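Citier Publishes Results of Hand-Held Gripper Comparison

Heltov and Deschamps finger pads tested on everyday tableware

KARKDALE, January - Citier today released the results of a side-by-side trial of two finger pads for its hand-held two-finger gripper. The trial compared the standard Heltov pad with a softer pad from Deschamps. Operators used both on spoons, chopsticks and other thin tableware.

The trial ran to 1,637 grasps over five weeks, in home kitchens and dining rooms. Of these, 803 were made with the Heltov pad and the rest with the Deschamps pad. Three operators took part, and each worked with both pads.

The Deschamps pad dropped fewer chopsticks. The Heltov pad held spoon handles straighter and showed less wear at the end of the trial. Results for forks were too close to separate the two.

"Thin, polished handles are where most of our customers have trouble," said Thandeka Modise, who led the trial at Citier. "A pad that works well on a box can let a spoon turn in the fingers. We wanted numbers on that before choosing what to ship."

Citier will keep the Heltov pad as standard and offer the Deschamps pad as an option. Current owners can change pads without replacing the fingers. The full results, including the grasp log for each operator, are available on request from the Citier office in Karkdale.

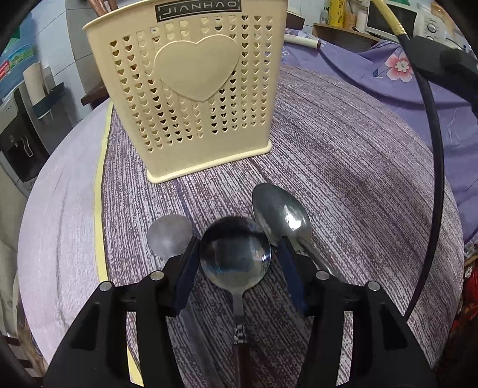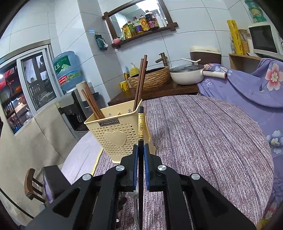

The hand-held gripper with a metal spoon (first picture) and a single black chopstick (second picture).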